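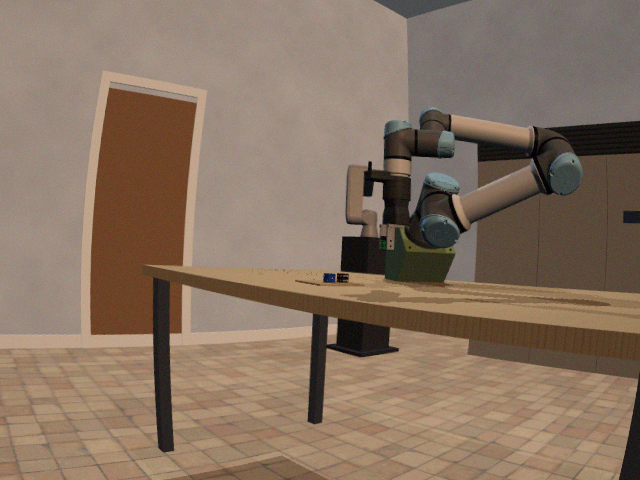
Simulation render: Saron Hadgu / Skullard

Flellanora planner: frequently asked questions

Last revised 3/3/23. Questions on installation and licence keys are on a separate page. Answers refer to the Gudeta workcell model unless another cell is named.

Which file do I load to get the two-arm cell?

Load gudeta_cell from the scenes folder. It contains the table, the arm on the green base block, the second arm on its black pedestal behind the table, and the room. The older single-arm file still ships for regression tests and should not be used for new work. Its table frame has a different origin, so saved poses from one file are wrong in the other.

Does the planner treat the second arm as an obstacle or as a robot?

As an obstacle by default. Its joint values are read once when the scene loads and its links are added to the collision world at that configuration. If you intend to move both arms, set coordinated to true in the cell file. The planner then works in the combined joint space and planning takes longer. Moving the rear arm by script while coordinated is false will not raise an error, but the collision world will be out of date until you call refresh_world.

Why do I get START_STATE_IN_COLLISION when nothing is touching?

The usual cause is the bracket at the wrist. It projects sideways beyond the gripper body and has its own collision shape, padded by the global margin. Seen from some angles it overlaps the rear arm on screen while being well clear in depth, so do not rely on the viewer. Run check_state with the verbose flag, which prints the offending pair and the signed distance.

If the pair is the base block and the first link, your allowed-collision matrix is missing or was generated from the old file. Regenerate it.

Can I remove the door, the cabinet and the floor tiles?

Yes. They are visual geometry with one exception: the cabinet has a box collision shape. Set room_visual to false to drop the rest. Planning results do not change. Perception results do, as the rendered camera images will then have a plain background, and a detector tuned on one will not necessarily behave the same on the other.

Do the shadows matter?

Not to the planner. They do matter to colour segmentation. A long brown shadow stretches over the wood grain, and with the default thresholds part of it can be returned as a separate region. Raise min_saturation before you touch the area filter. Depth-based segmentation is unaffected.

How are objects on the board registered?

Each item needs an entry in objects.yaml with a name, a mesh and a parent frame. For anything resting on the thin board the parent should be board, not table. Two items placed close together are merged into one cluster if the gap is smaller than cluster_tolerance. Lower the tolerance or supply known meshes and use model fitting instead.

What does a normal planning run look like?

The nightly benchmark uses 300 queries from a fixed seed, all starting with the gripper pointing down. The current release solves 288 of them inside the time limit. Median planning time is 69 ms with the rear arm static and 186 ms in coordinated mode. Your figures will depend on the processor and on the padding margin — please quote both when reporting a slowdown.

Why does the arm take a long way round to a nearby pose?

The inverse kinematics solver returned a different elbow configuration from the one the arm is in. Pass the current joint values as the seed and set keep_branch to true. If no solution exists on that branch the call fails with NO_IK_ON_BRANCH, and the choice of whether to switch is left to your code.

Can I send these trajectories to a real controller?

Through the Geteck bridge, yes. Trajectories are time-parameterised against the limits in the cell file, so check that those match your hardware. The bridge rejects any trajectory whose first point is more than 0.01 rad from the measured state. It does not check for collisions.

Is the gripper simulated with contact?

Only if physics is switched on. In planning-only mode a grasped object is attached to the tool frame and moves rigidly with it. Slip and finger compliance are not modelled in either mode. Zewditu Lencho maintains the contact branch and expects to merge it in May.

Where do I report a fault?

Use the tracker. Attach the cell file, the log at debug level and the random seed. Reports without a seed are closed after two weeks.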